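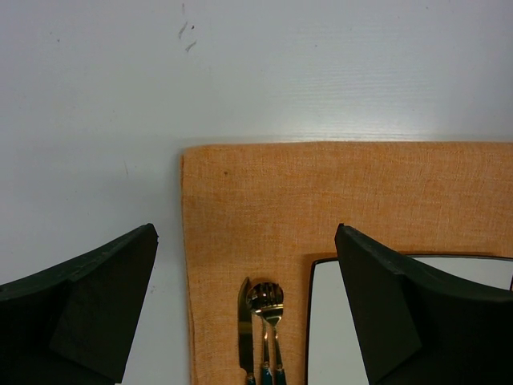
Wrist view with the jaws open over the knife, spoon and fork.

**Spoon and fork come back as a single instance from the wrist camera**

posted by **trestle_k**

Table-setting cell, two arms, Mundeo for perception and Trimgate for planning. The knife segments properly. The spoon and fork are merged into one mask wherever the heads meet, and the grasp planner then puts its centre line between the two necks, over cloth. In a replay of 1477 wrist frames the merge appears in 68, nearly all of them with the heads touching.

Already tried:

- raising the mask score threshold (the merged mask scores high, so it survives)
- lower exposure, which darkened the spoon bowl and made matters worse
- splitting by colour, which fails as the metal is gold on all three and the handles match too

I would like to avoid retraining before the April demo. Is there a sensible way to split the mask after the fact?

---

**oblong**

Retrain with more touching cutlery. Anything else is a patch. Also check your white balance, the orange cloth is close to the gold.

---

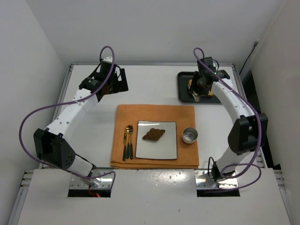

**Bogdan Nowakowski**
Moderator, perception and planning boards

Retraining is the proper fix, but you can get through a demo without it. With the cutlery set vertically to the left of the plate, the necks and handles are a much better cue than the heads.

1. Take the merged mask and fit its long axis.
2. Cut it into strips across that axis, starting from the handle end.
3. Count connected runs in each strip. If 2 runs persist along the neck section, treat them as separate items.
4. Use those runs as seeds for a watershed back up towards the heads.

The cut through the heads will be untidy. It does not matter if you grasp at the neck or handle — pass Trimgate the seed region as the grasp area and keep the full mask for collision checks only.

Two cautions. The seeds need enough visible neck, so reject any frame where a finger mask covers that part. And do not use the fixed camera to settle the split; let it confirm the order (knife, spoon, fork from the left) and take geometry from the wrist.

If the spoon and fork necks are too close at your mask resolution, run the strip step on the full-size crop. Mundeo downsamples by a factor of 2 in its default profile, and a thin strip of cloth can vanish there.

---

**trestle_k**

It was the downsampling, at least in part. At full size the gap between the necks is present in most of the bad frames. Will add the strip test and replay the lot. The planner still wants a closed polygon for the grasp area, so I am writing a converter for that first.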